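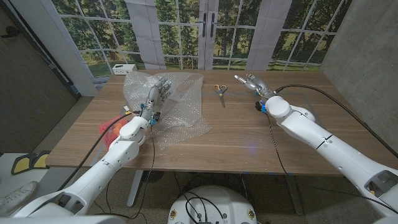 Brindulora Zweiarmsystem für den Packtisch

Zwei weiße Gelenkarme mit mehrfingrigen Händen, gebaut für Arbeiten mit Folie und Handwerkzeug. Die Hände greifen handelsübliche Scheren an den Griffen, Sonderwerkzeug ist nicht nötig. Hersteller: Virndale. Bestellnummer 2479.

Drucken
Per E-Mail senden

Hand und Handgelenk

Kleine Kamera und blaue LED sitzen am Handgelenk, die Fingergelenke sind von außen zugänglich. Leitungen zu den Fingern lassen sich einzeln tauschen.

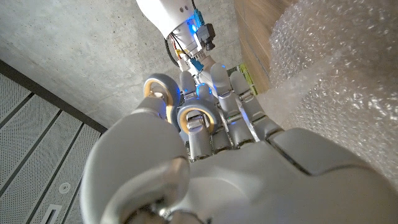

Aufstellung

Die Basis steht vor dem Tisch. Empfohlene Tischtiefe: 600 mm. Luftpolsterfolie locker auflegen, Schere in Reichweite beider Hände.

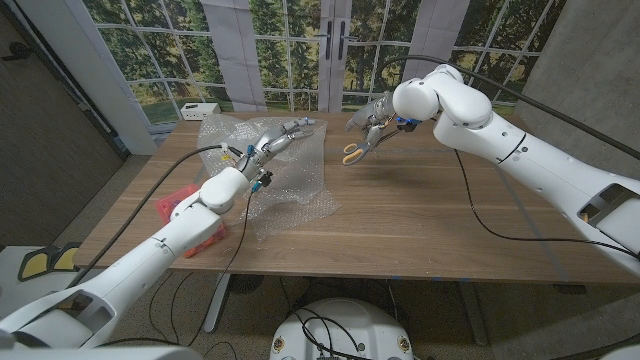

Zubehör und Service

Ersatzfinger, einzeln: 39 Euro
Kabelsatz Handgelenk: 187 Euro
Einweisung vor Ort: Tipene Ormsby, Werk Dundel. Termine wieder ab April.

Seite drucken
Seite per E-Mail weiterempfehlen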